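# Comparing two sets of gripper fingers on a bag-and-bowl job

I've had a few messages asking how I test fingers before I settle on a pair, so I've written my routine up. It isn't clever, but it does stop me buying things because they look nice in a catalogue!

The two sets on trial are the Skeser fingers, which I've been running since December, and the Rirkusel ones, which are newer and a fair bit grippier on paper. Both go on the same arms, and both run through the Duda controller with the same settings. Change one thing at a time or you'll learn nothing (ask me how I know).

## What you need

- Two arms you can run side by side
- A shallow plastic container for one side of the table
- A clear bag, the thinner and more annoying the better
- A bit of fruit and veg in different shapes
- Something to write scores on, because you will forget

Run your cables along the upper links and tie them down, but leave a generous loop at the wrist. I pulled mine too tight the first time and the wrist kept stopping short on big turns, which I blamed on the software for a whole Sunday. A bowl on the left and a bag on the right is the layout I keep coming back to. 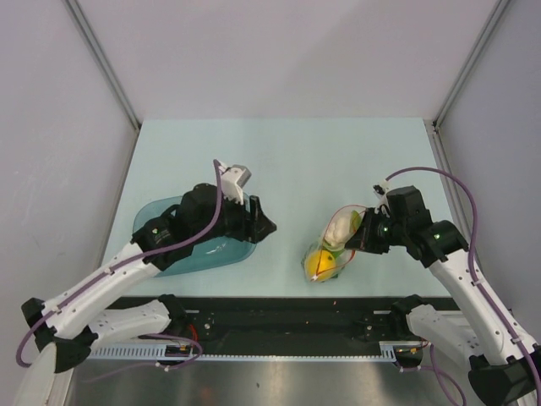 ## Step 1: Set the closing force

Start low. I set the Duda to 300 and step upwards until the fingers hold the bag without it creeping. Anything near 900 and soft leaves get bruised, so I stop well before that. Write the number down for each set of fingers.

## Step 2: Practise on the bag alone

Bags are horrible. The plastic folds away from you, it shines, and the camera loses the edge just when you want it. Go in from the side with the tips level and close slowly. If you have a drawstring bag, try for the string as well as the plastic, as it gives the fingers something with a bit of body to pinch.

## Step 3: Add the produce

I do 6 goes per set of fingers, moving food between the bag and the container, and swap the bag after 4 because it gets too crumpled to be fair. Round fruit shows you whether the fingers let things roll. Leafy veg shows you whether they pinch too hard.

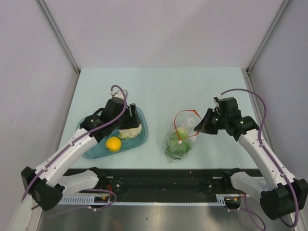
*Yellow-orange fruit and some pale leaves in the tray, more greens in the bag, right gripper at the drawstring.*

## Step 4: Score it

I give a mark for the pick, a mark for the carry and a mark for letting go cleanly. That last one matters more than I expected: the Rirkusel fingers held thin plastic beautifully and then didn't want to give it back. The Skesers dropped more but released every time.

For now I'm keeping the Skesers on the left and the Rirkusels on the right. A Lukau wrist camera is next on my list, and I'll run the same steps with that.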